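4.2 Reading the odd household as satire

Most writing on the sitcom family starts from the claim that the strange household shows up the ordinary one. Barredo puts it most firmly, and Sæther repeats it with little change. We are not convinced. Of the 119 episodes of Grulthorpe we coded, only 9 contain a scene in which a neighbour's habits are mocked at all. The rest get their laughs from slapstick, bad cooking and the lodger.

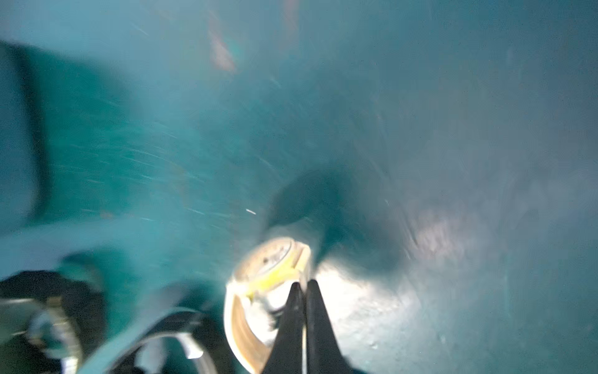
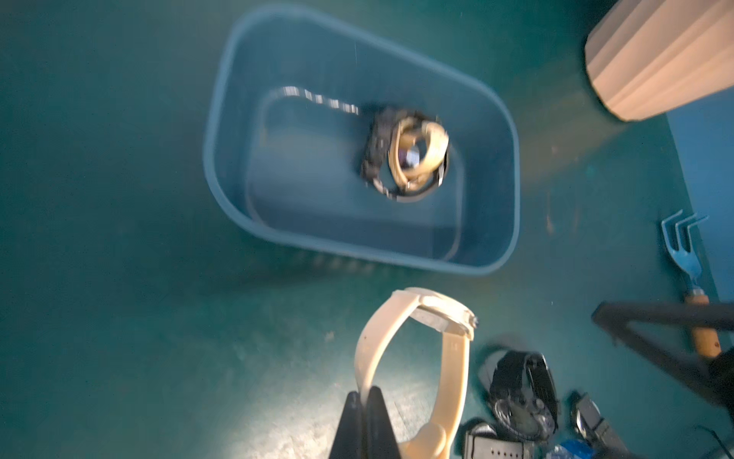
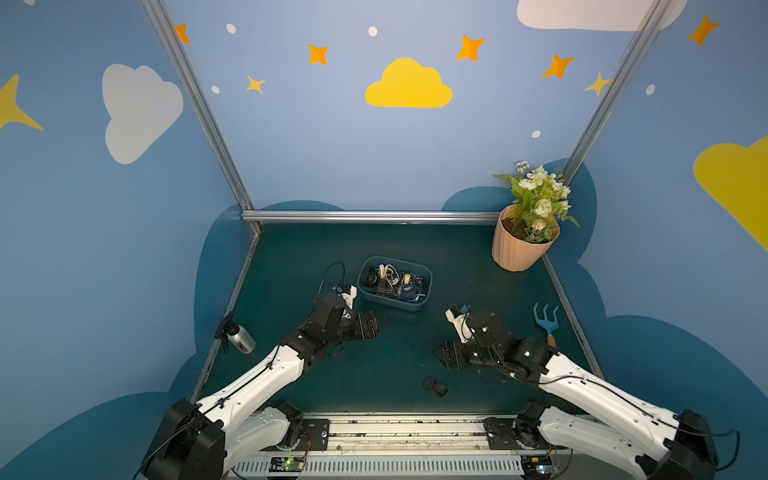 Figure 2. A round watch with a light tan strap (first); watches in a blue tub (second); two robot arms with a basket between them (third).

A defender might reply that satire works in the background, through sets and costume. Perhaps so – but then almost any comedy would qualify, Clovuson included, and that series has never been called subversive. The viewer letters point the same way. Of the 1630 we read in the Ekström collection, most praise the family for being kind to one another. Very few mention the suburb. Barredo quotes two of the exceptions at length and leaves the others out, a choice we find hard to defend. Section 5 applies the same coding to Sellthorpe.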